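Looking After Old Timber Furniture
Week 5 notes: Frame-and-panel doors, cornices and shiny finishes
Privimville Community Workshops, evening program

Hi all. A few of you asked for these notes in writing after I rattled through the second half last week, so I've typed them up with the bits I skipped. If you missed the February intake session you'll want the week 1 handout as well, as I'm going to use words like stile and rail without stopping.

Why we spend a whole night on doors

When people bring me a cupboard or wardrobe with something wrong with it, it's nearly always the doors. They stick, they rattle, they won't sit level, or a line of pale bare timber has turned up along one edge of the panel and the owner thinks it's cracked. Most of the time that last one isn't a crack at all (more on that in a minute, it's my favourite part of the course!).

A framed door has four main pieces around the outside. The two uprights are the stiles, the two cross pieces are the rails, and the panel sits in a groove cut around the inside of all four. The panel is meant to float. No glue in the groove, please. Solid timber gets wider when the air is damp and narrower when it's dry, and it does nearly all of that moving across the grain, hardly any along it. With the grain running up and down, the panel grows and shrinks sideways, and the groove gives it somewhere to go.

So, the pale line. Somebody stained or varnished the door in a humid month when the panel was fat. Along comes a dry spell with the heater running, the panel shrinks, and a strip that was tucked away in the groove slides out, bare as the day it was cut. You can touch it up with a fine brush and a matching stain. Do it in the dry part of the year, when the panel is at its narrowest, and you'll only need to do it once. What you mustn't do is fill it. I've seen a lovely old Trernura linen press with wood filler packed hard into every groove, and when the wet weather came back the panels had nowhere to go and one of the stiles split from top to bottom. I could have wept.

Reading the front of a cabinet

Before you touch anything, stand back and have a proper look. I like to start at the top and work down, mostly out of habit, and I write what I find in the left-hand column of the condition sheet. Crown mouldings first: check the joints at the corners, then look for dust packed into the hollows. After that I do the doors, the gap between them, and then the feet or the base. Your first look should take a good 10 minutes. It feels like ages when you're standing there with a pencil, but you will see things in minute eight that you walked straight past in minute one. 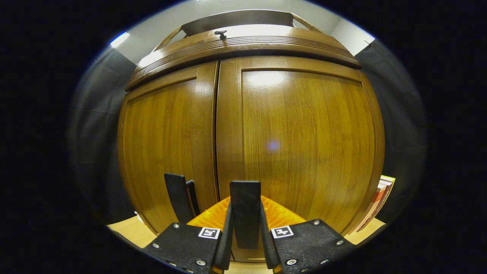 Fig. 1. Two-door cabinet, glossy honey-brown finish, with banded cornice. Note the vertical grain in the recessed panels.

Use Fig. 1 for the practice sheet. Start with the cornice, which is a nice chunky one with its bands of wood stacked one over the other. Mouldings like that are a pain to dust with a cloth, as the cloth rides over the high spots and polishes the muck into the low ones. Get yourself a soft, dry paintbrush (a cheap one from the hardware store is fine, wrap the metal part in masking tape so it can't scratch) and brush along the bands, never across. Hold the vacuum nozzle nearby in your other hand to catch what comes off.

Then the panels. The grain runs up and down in both doors, so you already know which way they'd move if they're solid timber. I say "if" because you can't always tell from the front. A veneered panel can look just the same, and it behaves very differently. Open the door and compare the grain on the back with the grain on the front. If a distinctive streak or knot shows up in the matching spot on both sides, solid is a fair bet. If the two faces have nothing to do with each other, suspect veneer and go very easy with any moisture.

There are no handles on the faces of these doors, either. When you meet a cabinet like that, look for a finger groove on an edge, a keyhole, or a push catch behind the door before you start tugging. Also check for old filled screw holes, which tell you it used to have handles and someone took them off. And don't prise at the centre seam with a screwdriver! One slip and you've bruised two stiles at once.

Shine, and what it tells you

A glossy finish is a gift when you're inspecting, as it throws the light back at you. See the white reflection near the top of the right-hand panel? Move your head slowly from side to side and watch a highlight like that travel over the surface of a real door. On a flat, sound finish it glides. Over a dent or a ripple it wobbles, and over a dull patch it goes fuzzy. A torch held low against the surface does the same job and is easier on the neck.

For cleaning a gloss finish I use a barely damp cotton cloth, then a dry one straight after, and that's it for ordinary grime. For the greasy patch where hands go, add a single drop of mild dish soap to 200 mL of lukewarm water, wring the cloth until you think it's dry, and wring it again. Test on the inside of a door first. Wait a full day before deciding it's fine.

Please go light on the spray polishes. Many have silicone in them, and it gets into every tiny scratch and makes refinishing a nightmare. If you want a bit more glow, a thin coat of paste wax once a year is plenty. Put it on with the grain, leave it until it hazes, then buff with a clean cloth. People always use too much. If your cloth is dragging, you've used too much.

Doors that won't line up

We'll do this hands-on next time, but the order to work in is floor, carcass, hinges, door. Check whether the cabinet is sitting level before you blame the hinges. A thin packer under one front corner can bring two doors back into line without a screwdriver coming out of the box. Then snug up the hinge screws. If a screw just spins, take it out, glue a sliver of matching softwood into the hole, let it dry overnight and drive the screw back in. Planing the door edge is the very last resort, and never in a wet month, or you'll have a gap you could post a letter through by winter.

Homework

Fill in a condition sheet for Fig. 1, then do a second one for any framed door at home (a kitchen cupboard counts). Leave the line blank wherever you can't tell from looking, and write beside it what you'd check if you had the piece in front of you. I'm much happier with a sheet full of honest blanks than one full of guesses.

Read pages 5 to 17 of the Ukov booklet, the blue one. Skip the section on French polish for now, we're getting to it.

Bring to the next class: a torch, a soft paintbrush, two cotton cloths (old T-shirts are perfect) and a small tin of paste wax if you've got one. Class is in the Chávez Room again, the one with the decent lights, and the side door will be open.

Notes updated 20 Apr 2025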